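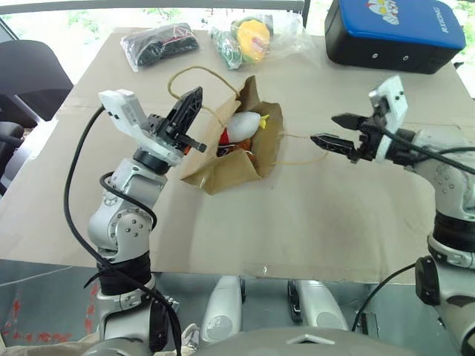 Normunds Baranauskienė

Brown paper gift bags with cord handles, from Terkwood

I've been waiting for these to come back in, and they're finally on the shelf! The Terkwood bag is a plain brown kraft paper carrier with a thin tan cord handle on each side, and it's my favorite thing we sell for wrapping small presents. A plush chick goes in nicely with a couple of other little things tucked under it, and you can lay the bag on its side to fill it if that's easier (I always do, especially with soft toys).

The paper creases easily, which I like. It takes a stamp or a marker well, and the cord is soft enough to tie in a bow over the top or thread through a name tag.

Sold flat in packs of 109, or a carton of 400 if you're doing a school fair or a market stall. Each bag holds about 2 pounds. For anything heavier, go for the Brureo carrier, it has a stiffer base.

Clothes and anything with a print on it I'd slip into a clear plastic sleeve first. We stock the Ikonen ones in the same section.

Item 461. New cartons arrive in November, and the white version from Bukex should be on the same truck. Colored cord is sold separately.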